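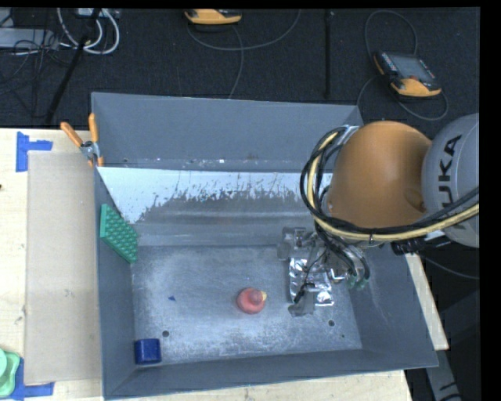 The gray bin with a handful of pieces in it: red round one, dark blue block, bumpy green slab, silver sheet.

Gisham Odds and Ends, read me first

Hello, and thanks for downloading this. Gisham is a picture collection of small household odds and ends lying in a bin, the sort of things that gather at the bottom of a toy chest or a kitchen drawer. We put it together at Flolaseo over one long November and have been fussing with it ever since. This page was last changed on 12/6/23.

What you get

There are 1712 pictures in the main folder and 900 more in a folder called "extras," which have no labels yet. The labels are plain text, one file per picture, with one line for every object. We kept the names as everyday as we could – "block," "toy," "sheet," "scrap" – and put the color first, so the dark blue block is simply "blue block." If we couldn't agree on what something was, we called it "thing" and moved on. You will meet quite a few things.

About the bin

The bin is worn, and we like it that way. The metal floor is covered in whitish scratches, the sloping panel at the back has a ragged, flaky line across it, and there are small dark holes in the floor. Please don't label the holes as objects! An early version of our own labels did exactly that, and it took us most of a weekend to clean up. Scuffs and chips are left unlabeled too.

About the objects

Most of them came out of the Acheampong box, a big donated carton of toys and craft leftovers that we sorted on the kitchen floor. Shiny sheets are labeled "foil" if they crinkle and hold a shape, and the reflections make them the hardest thing in the whole set to outline neatly. Tiny scraps get a label only when they are larger than a fingernail, so expect to see little bits that have no line in the text file.

Getting started

Unzip everything into one folder and keep the names as they are. The Laltetti viewer opens pictures and labels side by side, though any image program and a text editor will do nicely. Set aside 3000 MB of disk space and a little patience for the first load.

Known problems

The 4 label files starting with "old" are leftovers from the first round and can be deleted. Green and blue were swapped in a few places – we have fixed the ones we found, and would be very glad to hear about any others.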